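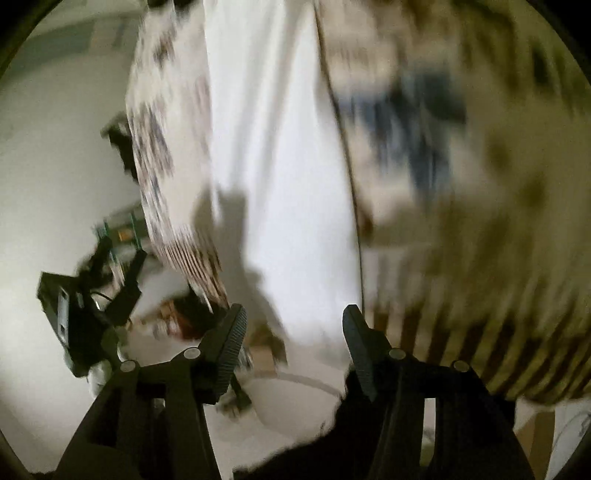
第68期 第2版

门幅、缩率与留边:访面料检验师埃拉赫·埃斯法哈尼

埃拉赫·埃斯法哈尼(Elaheh Esfahani)在Arabzadeh面料检验室负责尺寸稳定性项目。采访于2021/03/03在检验室的恒温间进行,话题从缩率开始。

她认为多数纠纷出在取样上。“客户送来一块布,说洗后短了。我先问这块布离布头多远。布头受过卷绕张力,测出来的数不能代表整卷。”检验室的做法是避开布头和布边,裁取试样,平铺松弛后再作标记,标记间距50厘米,经纬两向各做一组。洗涤和干燥按订单约定的程序执行,程序不一致的数据不并表。

关于缩率的成因,她区分了两类。一类是松弛收缩,来自织造和整理中积累的张力,遇水后释放,第一次洗涤占去大部分。另一类是毡缩,只见于羊毛等带鳞片的动物纤维,每洗一次都可能继续。“把两类混在一个数里,工厂没法改工艺。前者调超喂和预缩,后者要看防缩处理做没做到位。” 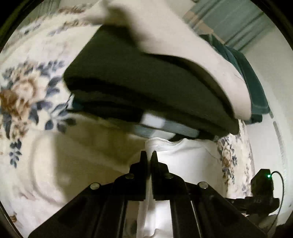
针织物的测量要比机织物麻烦。线圈可以变形,横向拉一下,纵向就短,读数随手势变化,所以她要求试样摊平后静置再量,操作者不得用手掌抹平。存放也有讲究:厚实的料子,比如图中那种看上去像针织的深绿色衣物,应当折叠平放,挂久了自重会把纵向拉长,量出来的缩率偏小,甚至出现负值。折痕处的读数同样作废,标记点须离开折线。

同事戈拉姆雷扎·侯赛因扎德(Gholamreza Hosseinzadeh)负责Dramham厂的来样。他补充了一批窗帘布的例子:合同写明缩率上限2%,批量800米,验货时合格,安装后下摆离地高度不齐。“复查发现同一批里用了两种整理工艺,各自都在上限以内,差值却够肉眼看出来。合同只管上限,没有管批内差异。”此后,他建议采购方在技术条款中另列一项,规定同一批次内各卷缩率的极差。

谈到留边,埃斯法哈尼不主张统一加放。她的算法是成品尺寸除以一减缩率,再加缝份;缝份本身不参与缩率换算的做法,她认为在短件上可以接受,长件上会累积误差。Mikico的裁剪手册沿用固定加放值,她看过之后提了书面意见,到5月才会有答复。

问及家庭用户能否自行测试,她说可以,条件是记录完整。剪一块方布,四边锁好,用不褪色的线缝出标记,量一次,洗一次,晾干后再量。水温、脱水转速、晾晒方式都要写下来。“只写‘洗了一次’,这个数据我用不了。”

Jarkasness方面提供的新型预缩机试运行数据,她暂不评价。样本只来自一种平纹棉布,克重单一,车速也没有变化。下一轮试样已经排期,包括斜纹和提花各一组。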